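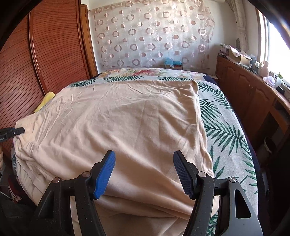 I am seeking guidance on a cabin bag purchased for regular rail and air travel. The bag is a Lesik 51 two-wheel carry-on, bought from the Plarkcombe outlet, and it is sold as having a telescopic handle that locks at 3 heights. The middle position no longer holds under load. When I open the case flat on the bed, on a plain beige blanket much like the one shown, I can reach the handle housing through the zipped lining, but I see no screws. Is the handle replaceable by the owner, or must the whole bag be returned? The receipt is dated April and the warranty card carries the number 1832.
Posted by Seul-gi Do

Woo
The handle on this model may be replaced by the owner. The screws are located beneath the rubber feet on the base of the case and not inside the lining. Kindly proceed in the following order.
Empty the bag and stand it upside down.
Lift the two rubber feet with a flat blade. They are held by adhesive and may be pressed back afterward.
Remove the screws and draw the handle assembly out through the top.
Please note that the replacement part is 308, which is supplied with its own screws. Part numbers for the four-wheel version differ — the tubes are set farther apart and will not fit. Owners whose warranty is still in force should write to the retailer before opening the base, as the terms exclude bags that have been taken apart.

Triralham
Mine did the same thing. I keep the handle fully extended and have had no further difficulty. A small amount of dry silicone spray on the tubes may also be of assistance. Oil should not be used, as it marks clothing.

Seul-gi Do
I am grateful for both replies. I have written to the Plarkcombe outlet with the warranty number and will leave the rubber feet in place until I receive an answer.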